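De : Évan Hoarau
À : liste manip-apprentissage
Objet : Re: [manip-apprentissage] Affiche pliée : combien d'épisodes, et comment les découper ?

Bonjour Visitación, bonjour à tous,

Je réponds dans le corps du message.

Visitación Aranda a écrit :
> Nous reprenons la collecte en mars avec une nouvelle tâche sur
> feuille souple et j'aimerais savoir comment vous procédez chez Kudham.
> Trois questions :
> - à partir de combien d'épisodes avez-vous vu une différence à
> l'entraînement ?
> - gardez-vous les essais où la main touche la feuille sans rien
> saisir ?
> - la caméra de poignet suffit-elle, ou faut-il absolument la vue
> de dessus ?
> Teodoro pense qu'on peut se passer de la vue de dessus. Moi, je
> ne suis pas convaincue.

Sur le nombre : nous en sommes à 322 épisodes retenus pour la tâche « affiche ». Avec les 30 premiers, la politique apprenait à amener la main au-dessus du papier et s'arrêtait là. Je n'ai pas de seuil à te donner, nous n'avons pas fait de courbe propre entre les deux. Crescencio voulait la faire, il a manqué de temps de calcul.

Pour que tout le monde parle de la même chose, la tâche se fait avec une grande feuille imprimée (une photo d'intérieur, fauteuil, fenêtres) posée de travers à côté du panneau perforé. La main est à quatre doigts plus le pouce. Côté poignet, on obtient ceci : 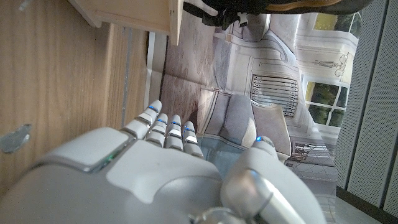

Vue poignet, main au-dessus de la feuille imprimée, voyants bleus allumés au bout des doigts.

L'impression a été choisie exprès. Avec du papier blanc, le modèle se calait sur le contour de la feuille et se perdait dès que le contour sortait du champ. Avec un motif chargé il a de quoi se repérer partout, mais il lui arrive de prendre un élément dessiné pour un objet. Nous avons eu des épisodes de test où la main descendait vers un fauteuil imprimé. Il faut donc varier les motifs, et nous ne l'avons pas assez fait : 7 affiches en tout, dont 3 reviennent dans presque toutes les sessions. À refaire, j'en prendrais davantage et je noterais l'identifiant de l'affiche dans les métadonnées dès le départ. Nous l'avons ajouté à la main après coup et il reste des trous.

Sur les contacts sans saisie : oui, nous les gardons, avec une étiquette à part (« contact_seul »). Ils ne servent pas à l'imitation directe, par contre ils servent au classifieur de succès. Ceux que nous jetons, ce sont les épisodes où l'opérateur s'est arrêté en cours de route pour recaler son gant. On les retrouve facilement dans les articulations, tout est plat pendant plusieurs secondes.

Pour le découpage, nous avons adopté la convention de Garrido : approche, contact, prise, déplacement, retrait. La frontière entre approche et contact est la plus pénible à poser depuis le poignet. Sur l'image, les doigts peuvent paraître juste au-dessus du papier pendant longtemps, et deux annotateurs ne mettent pas la coupe au même endroit.

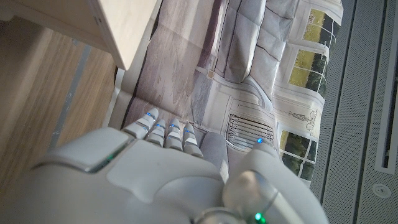
Nous avons fini par poser cette coupe sur le courant moteur des doigts, et l'annotateur ne fait que valider. Le script est dans le dépôt Flavow, dossier decoupe. Il suppose des horodatages communs entre la caméra et la main ; si ce n'est pas le cas chez vous, il faut passer d'abord par le recalage d'Emlyn.

Deux remarques sur le support. Les plis de l'affiche comptent beaucoup : une feuille neuve et une feuille pliée puis dépliée ne réagissent pas pareil, les bords se soulèvent différemment. Nous notons l'état du papier au début de chaque session (neuf, plié, fatigué). Et il vaut mieux changer l'angle de la feuille à chaque épisode, même un peu. Une série entière avait été faite sans la bouger et nous l'avons sortie du jeu d'entraînement.

Sur la vue de dessus, je suis de ton avis. Le dos de la main et le pouce prennent une bonne partie de l'image au poignet, et ce qui se passe dessous n'est pas visible. Teodoro a peut-être en tête les essais de Tololholm, mais ils étaient faits avec une pince à deux mors, beaucoup moins encombrante. Teodoro, si tu as des résultats avec une main complète et le poignet seul, je veux bien les voir.

Je peux déposer une vingtaine d'épisodes bruts sur le serveur de la liste pour que vous testiez votre lecteur. Dites-moi quel format vous arrange.

Bien à vous,
Évan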